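# Did they really say the world would end?

Oct 12, 2023
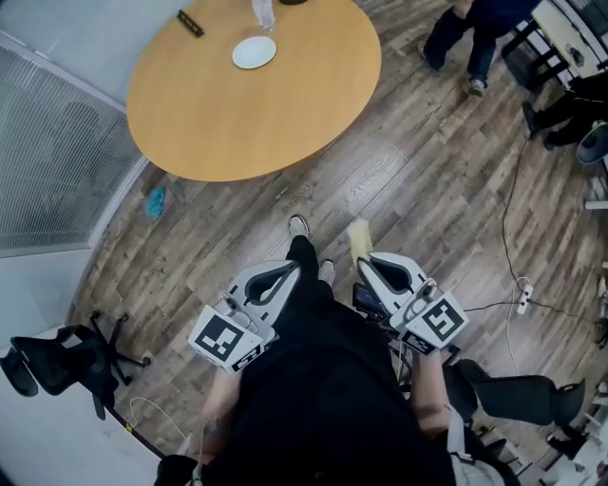 ## A story you may have heard

Long ago, people say, a group called the Hekell climbed a hill near Skestside. They gave away their cows, their beds and even their spoons. Then they sat down to wait for the end of the world. It didn't come, and they had to walk home and ask for their spoons back.

It's a good story. Should you believe it? I'm not so sure.

## Who told it first?

The oldest copy we have is in a little book printed by Van den Broek. It came out 60 years after the night on the hill. Think about that. Could you tell me what your neighbors ate for dinner 60 years ago? The writer wasn't there, and he didn't like the Hekell one bit. He belonged to a different church, and the two churches had been arguing for a long time.

When somebody writes about people they can't stand, read slowly.

## The number keeps growing

The book says about 500 people went up the hill. But a tax list from the same January has only six Hekell families in the whole town. Were they very big families? Did visitors come from Hurkis, the next town over? Maybe. The book doesn't say, and I'd want to know before I put that number in a school report.

## So was none of it true?

Careful! You can be too quick to say no, as well. Three letters by Hekell members still exist. One of them does talk about "the last days." Another is mostly about the price of hay, which is an odd thing to worry about if you think the world is ending next week. The third asks for a new roof on the prayer house.

Lots of religions have stories about how the world might end. Most people who hear those stories still go to work, plant beans and mend their socks.

## Things to ask

- Who wrote this down, and when?
- Did they like the people they were writing about?
- Do we have anything in the group's own words?
- Does one member's letter tell us what all of them believed?

You can ask the same things about this page. I've read the book and the letters, but I wasn't on the hill either.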